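What we're buying for the door line, and in what order

23 March 2024

The Oltbridge shop has until December to move panel handling off the two hand benches. I've spent most of the winter on the budget, and these are my notes so far.

The arm

We already own it. It came over from Ulstead when that line closed, so the only cost is the new base plate and the freight, and the freight is paid.

The gripper

I had two quotes. Brekville wanted 3,591 for a two-finger parallel unit with the long fingers, cable included. Ryu came in lower, but the fingers were extra and so was the mounting kit — once I added those, the difference was 86. I'm going with Brekville. The lead time is shorter and the manual is better.

I've put another 1,000 aside for spare fingers and pads. That may be too much. I'd still like to have it in this year's money, as next year's is already spoken for.

Simulation first

Before signing anything I wanted the gripper in the simulator with a paneled door lying flat. The fingers are set far apart, and one recessed panel and part of another sit in the gap between them. I care most about the bevels, as a pad that closes on a slope won't hold the way it does on a flat edge.

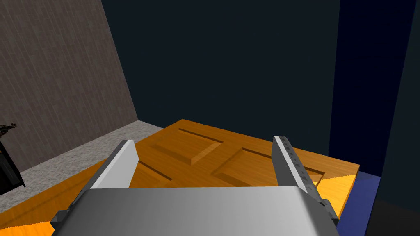
Still to price

Guarding, which I've left blank until the floor plan is settled. An air line to the far corner, if we add suction later. Two days of training for the evening crew. The electrician's visit is in the building budget, so I've kept it out of mine.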